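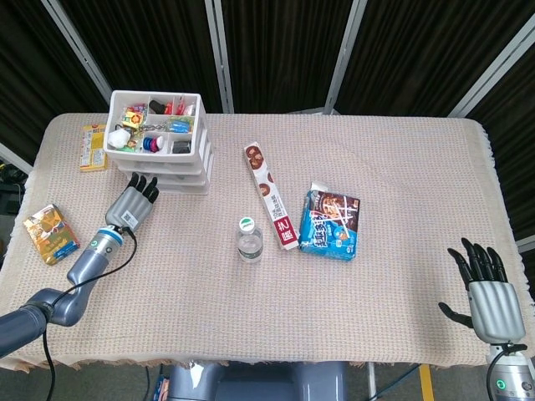 Our table for the tidying task, with both hands up and the snacks in place.

**1/** Small update from our student project, for those who asked. We are a team of four and the robot is called Olta. The task for the spring: things on the table must go to the place where they belong. Small things to the organizer, snacks to one side.

**2/** The hands have black fingers and they are stronger than we expected. Noémi Szabó wrote the grip limits again from zero, and now we set a different limit for each object. The water bottle has its own line in the file.

**3/** The organizer is the hard part. The top tray has small compartments with a chain, some rings in blue and red, and other little things. A chain has no fixed shape, so our grasp planner gives a new answer each time. I have respect for chains now.

**4/** Snack boxes I find more friendly. They have flat sides and clear corners. But the long cookie box is lying diagonally, and if the hand takes it near one end, it turns in the fingers. Lakmal Majumder says we should take it always in the middle. I say we should learn to put it down well even when it turned. We did not agree yet.

**5/** The pouch is another story. It is gold and soft, and the depth values on it are jumping. If somebody has experience with snack bags, please write to me!

**6/** About the tablecloth: it has a waffle texture, and we like it for the vision part. On a smooth white surface our model was losing the edges of white objects. The fringe is less nice, one finger caught it during a low reach and we had to raise the minimum height.

**7/** Numbers, for people who like numbers: we have 1166 recorded attempts until now. The goal is 2000 before the demo in May. Anwara Kodikara keeps the log and she is very strict with the labels, so a dropped object is a failure even if it falls in the correct place.

**8/** Next job for me is the drawers. They are shallow and the front gives not much to hold. I want to try with two fingers first and keep the other hand on the organizer so it stays still. I will post again when one opens.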